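Pondulcombe School of Upholstery teaches people to repair, re-cover and build upholstered furniture. We run day courses, evening courses and a longer certificate program, and we take private repair work in the months when the classrooms are quiet.

We are a small school. There are two classrooms, a cutting room, a fabric store and an office. Class sizes are capped at 6, and they stay that way even when there's a waiting list.

## How the school started

The school grew out of a repair shop called Owusu Upholstery, which worked mostly on dining chairs and restaurant booths. Customers kept asking how the work was done. The shop began running a Saturday-style beginner session once a month, then once a week, and before long the teaching brought in more than the booths did. The shop closed its street counter, kept its tools and its sewing machines, and moved to the building we use now.

We kept the Owusu name for the repair side. If you get an invoice for work on your sofa, that is the name on it. If you get one for a course, it says Pondulcombe.

## What we teach

Most people come in through the beginner course, Drop-In Seat. You bring one chair with a removable seat pad and take it apart down to the bare frame. Over four sessions you learn to strip old tacks and staples, check the joints, fit new webbing, build up the padding and cover it. Wear closed shoes. Old tacks get everywhere.

After that there are several directions to go in:

- **Sprung Seats.** Coil springs, hand tying with twine, burlap, stitched edges. This is the hardest course we offer and a lot of students take it twice.
- **Foam and Modern Frames.** Choosing foam by density and firmness, zigzag springs, elastic webbing, box cushions with zippers.
- **Sewing for Upholstery.** Piping, flat seams, top stitching, matching a pattern across a seat and back. No chair needed.
- **Deep Buttoning.** Marking out, allowing for fullness, setting the pleats. You should have done Sprung Seats or be able to show us similar work.

The certificate program covers all of these along with estimating, pattern layout and basic frame repair. It takes 44 weeks and ends with three finished pieces that you keep. One of them has to be a fully sprung armchair.

We don't teach leather repair or caning. People ask about both fairly often, and we would sooner send you to someone who does them every day.

## The Ponder chair

Certificate students all build the same piece in their first term, a low armless chair we call the Ponder. The frames are made for us by Porwood, a local frame shop, in beech with corner blocks glued and screwed. Using one frame for everybody makes teaching much easier. When a rail sits a quarter inch proud we all see it at once, and students can compare their tension and their corners with the person next to them.

The Ponder has a sprung seat and a padded back, with two outside corners that have to be slip-stitched by hand. It takes a little under three yards of plain fabric. Stripes take more, and we ask students to stay away from large repeats until the second term.
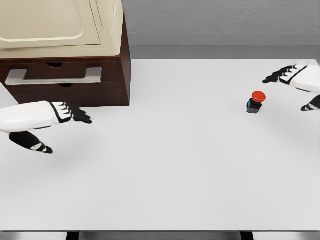

**Do I need to bring my own tools?**

Tools are provided for every course, including the certificate, and you are welcome to use your own if you have them. Certificate students usually buy a magnetic hammer and a good pair of shears during the first term.

Materials work a little differently. Webbing, burlap, twine, tacks, batting and thread are included in the course fee. Top fabric is not. You can bring your own or buy from our store at cost plus cutting, and we keep a remnant shelf that is usually enough for a dining seat.

## Fabric and fillings

The fabric store holds 743 bolts and part bolts. Most are wool, cotton and linen upholstery weights, with some velvet and a fair amount of hard-wearing synthetic for family rooms and restaurants. Everything is labeled with its width, fiber content and rub count. Please look at the rub count before you fall for the color. A curtain fabric on a kitchen chair will wear through at the front edge, and then you get to do the job again.

We use horsehair and coir on traditional work and reuse old hair when it's clean enough to wash and tease. Foam comes from one supplier and is cut to order, so allow a week. Old foam that has gone to crumbs is thrown out.

## Repair work

Owusu takes in private work from November through March. We do dining sets, armchairs, window seats and small sofas. Large sectionals and recliners don't fit through the cutting room door, and we turn them down for that reason.

To get an estimate, send us three pictures: front, back and the underside with the dust cover showing. Include the overall width and depth. Estimates are free. Once the old cover comes off we sometimes find a cracked rail or broken springs, and in that case we call with a new price before going any further.

Work is guaranteed for 2 years against failed seams, webbing and springs. The guarantee doesn't cover cats.

## Visiting and signing up

The office is open from 9:30 a.m. until 4 p.m. and closes during August. Prospective students can sit in on part of a class if they call ahead. There is parking behind the building, and a ramp at the rear entrance, where most people bring their chairs in.

New course dates are posted in January and June. Beginner places go first. A deposit holds your place and comes off the total fee. If you have to cancel, we can move you to another date with two weeks' notice.

Students between courses can rent bench space by the half day. You need to have finished at least one course with us, and there has to be an instructor in the building. Half-finished chairs can be stored on the rack for a month, tagged with your name and phone number.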